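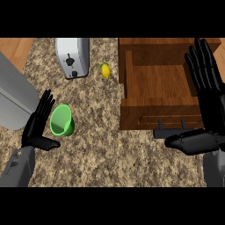 Fergal Ó Briain 读完上一版说明后来信说，第四章最该改的就是填石那一段：他照着一口气把第一只网箱填到顶，正面网片当场鼓成了面包，只好全部掏出来重来，第二次分三层填、每层挂拉筋，面板平得能拿直尺去靠。这封信我们全组都读了，说得太对了！下面这一章就是按他的经验重写的，填石和拉筋现在合在一起讲，请按顺序往下做。

第四章 Likulum 焊接石笼网箱的组装与填石

4.1 适用范围

本章适用于 Likulum 标准型单体网箱，长、宽、高各一米，用作花园挡墙、坡脚护面、围界矮墙或大门两侧的墩柱。墙高超过一层网箱时，请先读完本章，再看第五章“叠放与错缝”。两层以上的挡墙需要由当地有资质的工程人员核算，本手册不代替结构设计。

长条形和弧形网箱的连接方式略有不同，见附录乙。

4.2 开箱清点

每只标准网箱的包装内应有：

网片 6 片（底片、顶盖各一，侧片四）
Plovow 螺旋连接条，长度与箱边相同，数量见箱内装箱单
成型拉筋一捆，两端已弯钩
C 形扣一袋，共 117 枚
边角保护套一包

网片四边在出厂时都剪过，剪口处的丝头会扎手。保护套先别拆下来，等到 4.5 节再取。

注：螺旋连接条和 C 形扣都能用来连网片。我们偏爱螺旋条，旋进去的手感实在太顺了，连好的边角也特别挺括。C 形扣主要留给顶盖和相邻网箱之间的连接。

4.3 工具与石料

工具：断线钳、Quinlan 扣钳（普通 C 形扣钳也可以，钳口要对得上扣的尺寸）、橡皮锤、水平尺、细线绳、厚皮手套、护目镜。填石时还要穿带钢头的鞋。

石料：网孔净宽 66 毫米，石块最小的那个方向也要大于这个数，否则会从网孔里漏出来。片麻岩、花岗岩、硬质石灰岩都好用。风化严重、一敲就掉渣的石头不要用，混了泥土的料要先过筛冲洗。

正面看得见的那一层，值得多花点心思挑。选至少有一个平面的石头，平面朝外贴着网片，远远看去就像一堵干砌石墙，非常漂亮。背面和中间用普通碎块就行。

注意：标准网箱填满以后重约 1,566 公斤，填好就不可能再挪动。位置、标高、朝向都要在空箱时定下来。

4.4 地基准备

1. 放线。用木桩和线绳拉出墙的正面线，转角处用对角线校方。
2. 开挖，清掉草皮、树根和松土，挖到坚实的土层为止。沟底宽度比网箱每边多留一掌，方便弯腰操作。
3. 沟底铺土工布，布的上坡一侧先留长些，以后要翻上来贴住墙背。
4. 铺碎石垫层，分两遍夯实。夯完用水平尺纵横各量一遍。
5. 坡脚有渗水的地方，在垫层后侧埋一根带孔排水管，管口引到墙外低处。

说到夯实，真的请多走一遍。地基平了，后面的网箱几乎会自己对齐；地基歪一点，排到第四只、第五只，缝就藏不住了。

小心：开挖之前先查清地下电缆、燃气管和水管的走向。查不清楚就不要动土。

4.5 组装箱体

1. 把底片平放在垫层上，有丝头的一面朝下。
2. 取下四片侧片的下边保护套，其余三边先留着。
3. 立起第一片侧片，让它的下边与底片的边对齐，从一端把螺旋连接条慢慢旋入，每转一圈都要同时套住两片网的边丝。旋到头以后，用断线钳把末端向箱内弯一个小钩锁住。
4. 依次装好相邻的侧片。装第三片时最好有一个人扶着，风大的日子尤其如此。
5. 四个竖边也用螺旋条连接，从上往下旋，顺着重力走很省力。
6. 用水平尺检查四个竖边，再量两条对角线。两条对角线等长，箱体就方正了。
7. 顶盖先不要装，放在墙后干燥平整的地方。

注：螺旋条旋到一半卡住，多半是漏套了一根边丝。退回几圈，看清楚再进，不要拿锤子敲。螺旋条一旦被敲扁，这一根就不能再用了。

相邻网箱要在空箱时先连起来。把两只箱体靠拢，在相接的竖边和上边用 C 形扣扣紧，扣距一掌宽。扣完以后沿正面线绳看一眼，凸出来的地方用橡皮锤轻轻敲回去。

4.6 分层填石与拉筋

这是全章最要紧的一节，也是最有成就感的一节！

1. 在正面网片外侧临时绑两根直木方，一根靠上，一根靠中间，绑紧。木方在填石期间撑住面板。
2. 填第一层，填到箱高的三分之一。先手工码好贴网的正面石块，再填中间和背面。石块之间要互相咬住，小块塞进大块的空隙里。
3. 挂第一排拉筋。每根拉筋一端钩住正面网片的横竖丝交点，另一端钩住背面网片的对应交点，拉直即可，不要绞得太紧，太紧会把面板拉凹。
4. 填第二层，到箱高的三分之二，再挂第二排拉筋。
5. 墙端或转角处的网箱，侧面同样外露，要在角部加斜拉筋，从正面网片拉到相邻的侧片。
6. 填第三层，比箱口略高出一点。石料会沉降，留一点余量，盖上顶盖以后正好贴实。
7. 并排有多只网箱时，一层一层轮着填，相邻两箱的石面高差不超过一层。

小心：禁止用挖机铲斗从高处直接倾倒石料。落石会砸弯拉筋，也会撞伤网丝镀层。用机械送料时，铲斗降到箱口，慢慢放，箱内和箱边不得站人。

提示：正面石块每码完一层，退后几步看看。颜色和大小趁这时候调换最方便，等拉筋挂好再想抽换一块石头，就很费劲了。

4.7 封盖

1. 拆下临时木方。
2. 把顶面的石块整平，边角处填实，不留空洞。
3. 放上顶盖，先在四角各扣一枚 C 形扣定位。
4. 从一角出发，沿四边逐一扣紧。Quinlan 扣钳合到底时会有一声清脆的“咔”，听到这一声再松手。
5. 顶盖中间如果有拱起，掀开一边，取出最高的那块石头，换一块扁的，重新扣好。
6. 检查所有露在外面的丝头，一律向箱内弯。

打算在墙顶放坐板的，请选配 Ena 木坐板组件，安装孔位见附录丙。坐板压在顶盖上，用卡箍固定，顶盖本身的扣一枚也不能省。

4.8 回填与收尾

1. 把预留的土工布翻上来，贴住墙背，上沿压在顶部回填土下。
2. 墙后分层回填，每层轻夯。靠墙的一条带子用手持工具夯，大型压路设备要离开墙背。
3. 墙顶后侧的地面做出坡度，让雨水向两边走。
4. 收走剪下来的丝头和废扣，用磁铁在草地上扫一遍，割草机和小孩的脚都会感谢你。

4.9 常见情况

正面鼓胀：拉筋漏挂，或者一次填得太高。掏到鼓胀处以下，补挂拉筋，重新填。
顶盖合不上：顶面石块过高，或者箱体被挤得变形。先量对角线，再决定取石还是校正。
石块外漏：石料偏小。少量外漏可以在漏点内侧塞一块大石，成片外漏就要换料。
切口处有锈迹：刷去浮锈，涂富锌漆两遍。
网箱之间有缝：相接的边漏扣，或者地基不平。缝宽不到一指时，补扣即可拉拢。

4.10 第一年的检查

安装后头一个冬天过去，到五月前后沿墙走一圈，看看扣有没有松脱、墙顶有没有下沉、排水管口有没有堵。下沉明显的网箱，打开顶盖补几块石头再扣上，半个上午就能做完。

若要在缝隙里种景天一类的植物，可以趁这次检查一起种，把土装进麻布小袋，塞进贴网石块的后面，浇透水。长起来以后整面墙都活了，我们真心推荐试一试。

墙体需要叠放第二层的，接第五章。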